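Home Jobs Terms Contact
Filed under: Work with us / Legal & policy
Last updated: November

Hi, I'm Jacobus Mnguni, and I look after the fine print at Oltitz. I need a part-time terms-of-use editor!

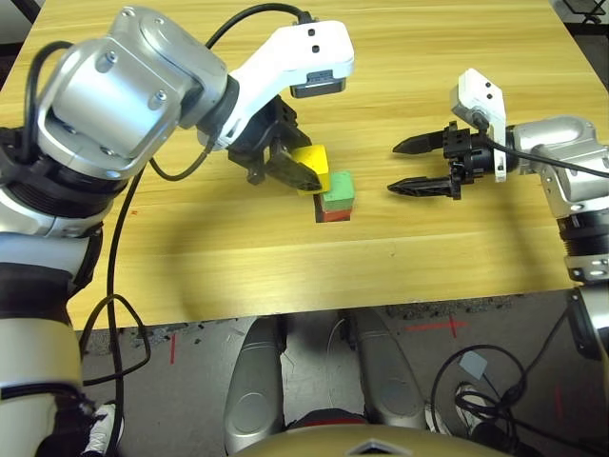
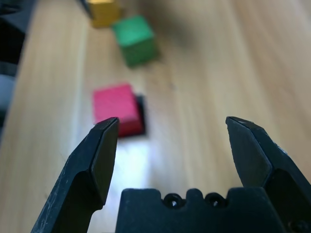 Our website terms run to 2,257 words, the privacy notice is 3,722, and I wrote most of both at night (sorry about the semicolons). You'd be turning them into something a customer can read over coffee, then keeping them current whenever Venter, our outside law firm, sends changes.

It's 13 hours a week, from home or our Skillthorpe office. No law degree needed, but I'd love it if you've edited contracts or policies before. Send me a short letter and one dull paragraph you've made clearer – before and after, please!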